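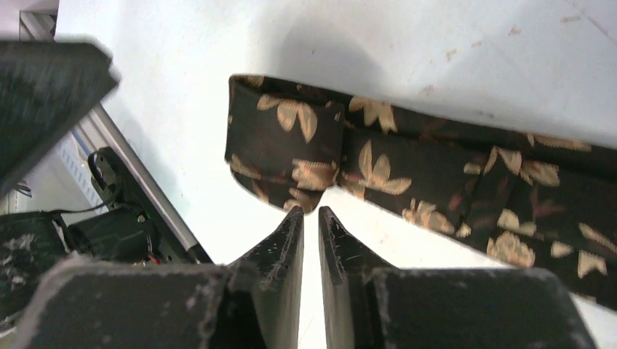
Romell Pattern Names

A word list of 78 names for printed cloth, gathered from market stalls and sewing rooms in Plomodberg. I love these names - one small leaf print can have 4 of them, depending on which street you ask in!

What's in it

One row per name, with the spelling, the street and a short note. Senthil Mudaliar typed up the first batch in June and Paloma Hutchins checked the spellings.

Gold and green florals on a dark ground get the longest notes, and they're great fun to read.

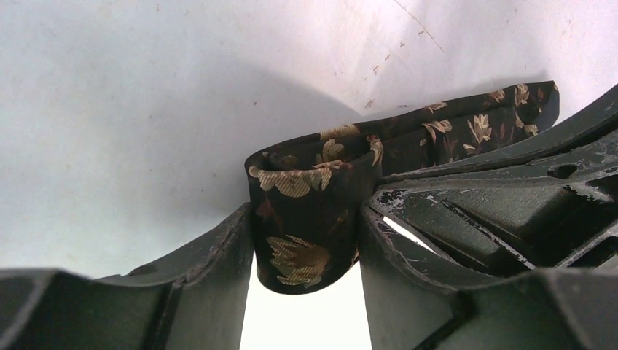

Using it

Open names.csv in any spreadsheet. Blank notes are still being filled in, so please send yours - old family names especially!

Recent items

Flimadus button list
Zúñiga ribbon widths
Knitting words, part 3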